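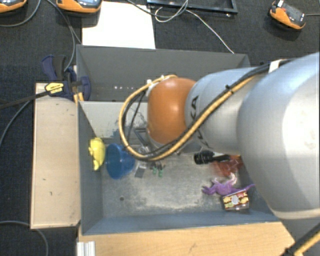
*Robot arm with an orange joint over a grey bin of small objects.*

**Arkevine** is a four-piece pop and soul group built around the Cao and Saengthong families. Formed as a wedding band, later a touring act. Best known for the single "Godia" and for the long gap between the second and third albums. Current members: Huệ Cao (lead vocals, keyboards), Lertchai Saengthong (guitar), Apinya Kongkaew (bass, vocals), Kittipong Srisuk (drums). Not to be confused with the record *Arkevine*, their debut, which is covered below.

## History

### Early years

Cao and Saengthong are cousins by marriage. Played weddings and hotel lounges, mostly covers, mostly slow ones. Kongkaew joined after answering a card in a music shop window. The first drummer left before anything was recorded and isn't credited anywhere. Srisuk came in from a church band and was, by Cao's account, hired on a Sunday and on stage the same night.

The name comes from a misprint on a flyer. What it was supposed to say differs between interviews: Cao has said "Our Vine," Saengthong has said he doesn't remember.

### *Arkevine* and "Godia"

The debut was recorded in nine days at Sukprasert, a small studio over a tire shop, with Jean Urquhart producing. Urquhart had worked mainly in folk before this and brought in the pump organ heard on side two. First pressing was 800 copies, sold at shows. The second pressing has a different sleeve and drops the hidden track.

"Godia" was not the planned single. A late-night radio host started playing it off the album and the label, Atier, put it out with a new mix. It reached number 61 on the national chart and stayed in the lower half for most of the winter. The radio mix fades out early, before the key change, and fans generaly prefer the album version.

### *Second Stairs* and hiatus

Second album. Bigger budget, strings on most tracks, Urquhart again producing though she left before mixing was done. Reviews mixed. Saengthong later called it "a record with too many people in the room." Sold less than the debut even with wider distribution.

The tour was cut short when Cao lost her voice. She had surgery that December and didn't sing in public for over two years. During the break:

- Kongkaew played bass in other people's touring bands and wrote most of what became the third album
- Srisuk taught drums
- Saengthong released a solo guitar EP, *Low Rooms*, now out of print

### Return

Came back with a run of club shows. The first was in a 155-capacity room, unannounced, billed under Kongkaew's name. Cao sang lower than before and several older songs were moved down to suit. "Godia" has been played in the lower key ever since.

The third album, *Plain Weather*, followed on their own imprint after the contract with Atier ran out. Kongkaew sings lead on four songs. No strings. A limited vinyl edition of 925 was numbered by hand, and a few numbers are known to have been used twice.

## Style

Close harmony, slow to mid tempo, plenty of electric piano. Early reviews leaned on comparisons with seventies soul, later ones mention country more. Saengthong plays almost no solos. Lyrics are mostly in English, with verses in Vietnamese on two songs and one track sung entirely in Thai ("Ferry," from *Plain Weather*).

Live sets are longer than the albums suggest. "Ferry" has been stretched to over fifteen minutes.

## Members

| Member | Role | Notes |
|---|---|---|
| Huệ Cao | lead vocals, keyboards | founding |
| Lertchai Saengthong | guitar | founding |
| Apinya Kongkaew | bass, vocals | joined before the debut |
| Kittipong Srisuk | drums | replaced the original drummer |

## Discography

**Albums**

- *Arkevine*
- *Second Stairs*
- *Plain Weather*

**Singles**

- "Godia" (radio mix)
- "Half the Street"
- "Ferry" (edit)

"Half the Street" was the only single from the second album and did not chart. Its B-side, "Borrowed Coat," is the hidden track from the first pressing of the debut, rerecorded with drums.

**Other**

- *Low Rooms* (Saengthong solo EP)
- One live track on a radio station benefit CD, title misspelled on the back cover as "Godiva"

## See also

- Jean Urquhart
- Sukprasert (studio)
- Atier discography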